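The Candy Bar Goes Back

My first week at Trokside I thought I'd been hired to drive a robot, which is what the ad said, and which is what I told my mother. By the second week I understood that I'd been hired to put away groceries very slowly, over and over, until an arm could do it without me.

I was twenty-four and I'd just left the returns counter at a shoe store, so you can imagine how fancy it all felt. There was a badge! There was a coffee machine with a screen on it! And there was Station 13, mine from eight to four, with a brown table and a controller that fit my right hand like somebody had measured me in my sleep.

The job went like this. A card came up on the monitor with a sentence on it, something like "move the candy bar to the tray." I took the controller, the arm copied whatever my hand did, and I moved the candy bar to the tray. I pressed the pedal to save it. Then I reset the table, a little bit different every time, and the next card came up. Every save was one example. The order from the client, an outfit called Rizzi that wanted arms for stocking little shop counters, was for 2000 of them.

"Two thousand by the end of the month," said Mohandas Nair, who ran the floor. He said it the way you'd tell somebody the bathroom is down the hall.

Raghavendra Palaniappan had Station 12. He'd been there since spring and he was fast, and I mean fast like a card dealer. He did his picks in one smooth swoop, no wobble, down and up and over, and he could eat a sandwich with his left hand while he did it. I'd look over and he'd be forty ahead of me, and then I'd hurry, and then I'd knock something over and have to throw the whole take out.

"You think too much," he told me. "It's a candy bar. You know where it is."

I did know where it was, that was the trouble. After a few hundred takes my hand would head for the top shelf before I'd even read the card. I started dreaming about shelves. I caught myself at home reaching for the salt in a long careful arc, then stopping an inch above it to line up.

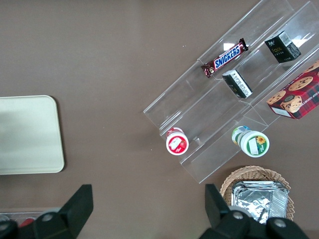

Mohandas trained a trial version every Friday so we could see how it was coming along. He called the program Jesturance, a name he'd made up himself and was a little shy about. On October 18, 2024 he had 700 of our examples in it, most of them from Raghavendra, and he told everybody to put their controllers down and come look.

He ran it at my station. I stood behind the tape with my arms crossed and my stomach doing something stupid, like I was at a kid's piano recital. The card said to move the candy bar. The arm went up, swung over, came down in that beautiful Station 12 swoop, and closed on nothing. It was off by the width of a thumb. Then it carried the nothing over to the tray and set it down, very gently, and went home.

Raghavendra laughed so hard he had to walk away. I kind of wanted to pat the thing.

"Again," said Mohandas, and he nudged the candy bar over with a pencil.

Same swoop, same miss. He tried it from another angle. The arm came down, missed, and stopped there. Then it backed up. It backed up maybe an inch, shivered, slid to the left, shivered again, and lowered itself with its jaws open like somebody feeling around for their glasses. And it got the wrapper by one end and picked it up.

Nobody on that floor moved like that except me.

I felt my ears go hot. I'd spent weeks being embarrassed about that shiver. It's what my hand does when I've missed and I'm trying to fix it before anyone notices, and I'd been saving those takes on the slow days because I was too far behind to throw them all out. I figured they'd get cleaned up somewhere down the line. I figured somebody had a filter for me.

"Whose are those?" Mohandas asked.

I thought about saying I didn't know. The logs would have told him in two minutes anyway, so I put up my hand, like in school.

He scrolled for a while. I could see my takes going by, one little window after another, my whole sorry October. The miss, the back-up, the second try. In one of them I went for the same jar three times and you could almost hear me swearing.

"How many did you delete?" he said.

"The worst ones."

"How bad is worst?"

"I dropped stuff. I knocked stuff over. One time I got the foil pans stuck on a finger and had to shake it."

He closed his eyes for a second. "And then what did you do, after you dropped it?"

"Picked it up and did it right."

"On the recording?"

"Sometimes."

"Don't delete those," he said. "Please. Please don't delete those anymore."

Raghavendra had come back by then, wiping his face. He watched the replay over Mohandas's shoulder with his chin stuck out. I was ready for him to be sore about it, and I guess he was, a little, because he went straight back to Station 12 and didn't talk to anyone till lunch. But around one o'clock I heard a clatter from over there, and then another. I leaned out to look.

He was missing on purpose and he was terrible at it. His hand didn't want to. He'd swing down next to the jar and at the last second the arm would slide over and grab it perfectly, and he'd groan and hit the pedal to throw it out.

"How do you do it?" he said, without turning around.

"I don't do it. I try to get it and I don't get it."

"That's not helpful."

"Use your left hand," I said.

He looked at his left hand, and at the sandwich in it. Then he put the sandwich down on his keyboard, switched the controller over, and went for the candy bar. It was awful. He hit the shelf, he overshot, he came back too far and said a word I won't put here. It took him almost a minute, and when he finally had it in the tray he sat there breathing like he'd run up the stairs.

"Save it," I said.

He pressed the pedal. My own card had been up the whole time, so I went back to my chair, read it for once, and reached for the jar.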